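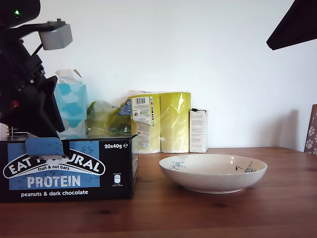 Comparing two sets of gripper fingers on the same arm is mostly a matter of keeping everything else the same. Use ordinary packaged goods for the test objects and don't swap them halfway through. A printed carton like the Eat Natural one is a good first object, as it has flat faces, square edges and lettering that makes it easy to tell which way up it is when you review the footage. A ceramic bowl on the same table gives you a curved rim to try once the carton is finished.

What you need

The arm, mounted and calibrated
Two finger sets (we compared the Lendico soft pads with the Skultum rigid wedges)
A camera on the wrist and a second one with a view of the table
A roll of masking tape and a marker
A spreadsheet or a notebook

Step 1. Mark the start positions

Put each object where you want it and run a short piece of masking tape along two of its edges. Write the object name on the tape. Keep the tape flat, because a lifted corner will catch a low finger and you'll spend ten minutes looking for a fault in the controller.

Leave a hand's width between objects for the first session. You can close the gaps later if you want to test reaching into clutter.

Step 2. Fit the first finger set

Power the gripper down before you undo the screws. Fit the fingers, tighten evenly from both sides, then power up and run the open and close cycle with nothing between them. Watch the tips. If one finger arrives ahead of the other, loosen, reseat and try again.

Set the new tool length in the controller. The Tomić controller stores this per tool, so save each finger set under its own name. If you overwrite one with the other, your heights will be out for the rest of the day and the first thing to suffer will be the tabletop.

Step 3. Set the closing force

Start low. We used 88 on the controller's own scale for cartons and left it there for both finger sets. The temptation is to tune the force until each set looks its best, but then you're comparing your tuning and the fingers at once. Do the fixed run first - tuning can have its own session.

Step 4. Check the wrist camera

Jog the arm to the approach height and look at the live view. You want both fingertips in view along with enough of the table to judge the approach.
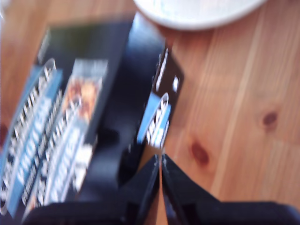

Blur is the usual problem at this stage. Shorten the exposure and add a lamp before you slow the arm down, as a slower approach changes the grasp as well as the video. If the lettering on a package still smears during the move, keep the fast approach and add a short pause at the approach height, so that every attempt has at least one sharp still.

Step 5. Run the attempts

Return the object to its tape after every attempt, including the good ones. Score each one as held, slipped or missed. We logged 278 attempts over the whole comparison and 67 of them had to be thrown out for objects that weren't put back square, so take your time over it.

Keep the order mixed. If you do all the carton grasps and then all the bowl grasps, any drift in the arm will look like a difference between objects.

Step 6. Change over and repeat

Fit the second set, load its saved tool length and go back to Step 3. Wipe the soft pads with a damp cloth before they go back in the drawer. Cardboard dust builds up in the texture.

Export the log from Fliler as a plain CSV and note the finger set in the file name.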